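Teaching a two-gripper setup to put a toothbrush in a holder: keep the messy takes or toss them?

stovby_garage
Posted in June, 4 replies hidden

Hi all, long-time reader and first-time poster, so please bear with me! I'm recording hand-held gripper demos of a small tidying job: pick a toothbrush up off the table and stand it in a white plastic container. I do the whole thing by hand with two grippers, one per side, and the recordings go to training later.
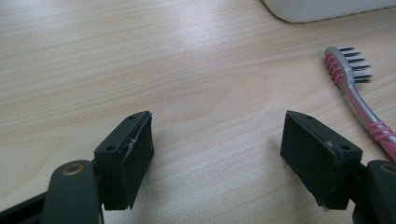 My trouble is the approach. Sometimes I come in straight along the handle, and sometimes I drift over from the side and have to turn my wrist before I close. I have 100 takes so far and I'd guess around 19 of them have a wobble or a second try in them. Do I throw those out and keep only the pretty ones? And should I be starting the brush in the same spot each time? I've been moving it wherever I feel like, which is fun but maybe not smart.

Macapagal
Top contributor, 3238 points

Welcome! You're asking the right thing early, and I wish I had. Please don't toss the wobbles just yet. A second try that ends with a good grip is worth a lot, because the robot is going to miss now and then too (mine certainly does) and it needs to have seen what a person does next. What I do throw out is anything where I stopped to think with the fingers hanging in the air. Those long pauses taught my arm to hover over the table like it had forgotten why it came into the room.

Moving the brush around is good, but do it on purpose. This is the order I work in now:

Pick a handful of starting spots and angles and go through them in turn, so you don't end up with most of your takes in one favorite corner.

Settle what each hand does and stick with it. If the left one stays by the container while the right one carries, keep it that way for the entire batch, and save the swapped version for a batch of its own.

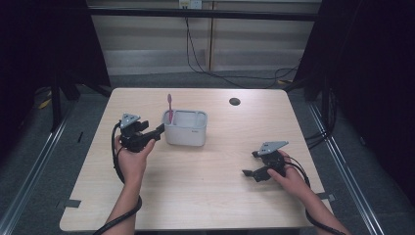

Finish every take the same way. Let go, back both grippers off, count to 2 in your head, then stop recording. My first batch ended the moment I let go, and the robot never learned to leave!

rurnov_bench
New member

i just delete the bad ones, works fine for me. also slow down

Greredbridge Tinkerer
Regular

I mostly agree with Macapagal, with one small addition from my own kitchen-table efforts. Watch a few of your takes back from the gripper's own view before you record any more. I was very proud of my side approach until I saw that my fingers covered up the thing I was reaching for during the whole last stretch, so there was hardly anything for the model to go on. Coming in a bit higher and tipping down at the end cured most of it. Do let us know how the next batch goes, I'd love to hear!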